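The left arm had been closing crooked since February, so on Tuesday I finally took the fingers off and did the job I should have done at the last service. We run two arms at the laundry cell, both on Dadport controllers, and they do the same thing all day: lift clothes out of a basket, put them down, lift them again. The log said 1479 grasps since I last cleaned anything.

The fault was small. One finger sat slightly ahead of the other, so it touched the fabric first and pushed it away. Thick towels were fine. Thin sports shirts slid out. I loosened both fingers, wiped the mounting faces, put them back and tightened each screw a little at a time. Then I opened the jaws all the way and checked the wrist camera with the basket under them. I want both tips ending at much the same height in the view. 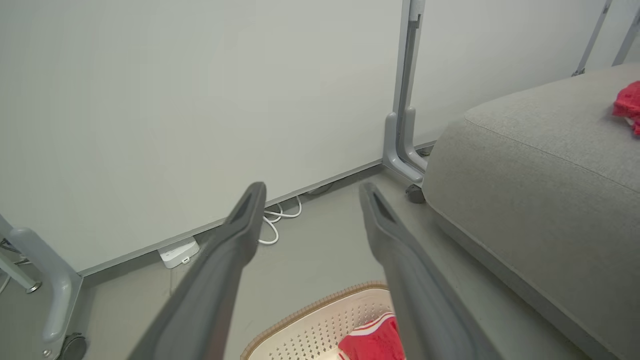
Leif Torvik wrote to say that I should also redo the zero position after any finger change, even if the tips look right, and that he does it twice, once with the arm cold and once after it has been running for 22 minutes. His grippers are Kolář ones and mine are not, but the advice holds. I had only done it cold. The second time the closed position had moved a hair, so I saved the new value and wrote it on the sheet.

After that came the cables. The connector at the wrist is the part that wears on our cell. The cable behind it bends every time the arm reaches down, and if it is tied too tight it pulls. I leave a loose bend there and put the first tie further along the arm. I also went back to red jerseys with white trim for the test load – they show up well against the gray floor and the gray seat.

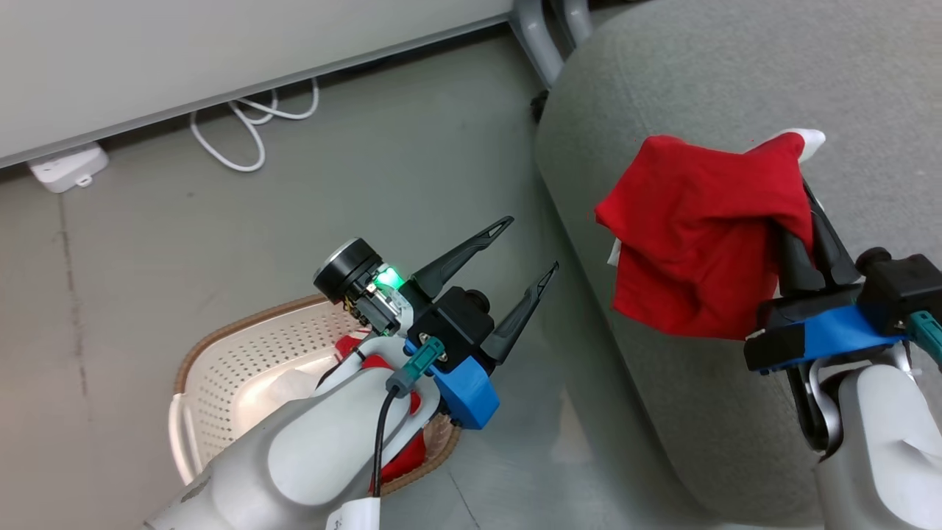 I ran the first 800 cycles at half speed and stayed in the room for most of it. The service interval in my notes used to be 2000 grasps. I have cut it to every second week, whatever the counter says. A spare set of fingers is on order from Brastent, and the right arm gets the same treatment when they come.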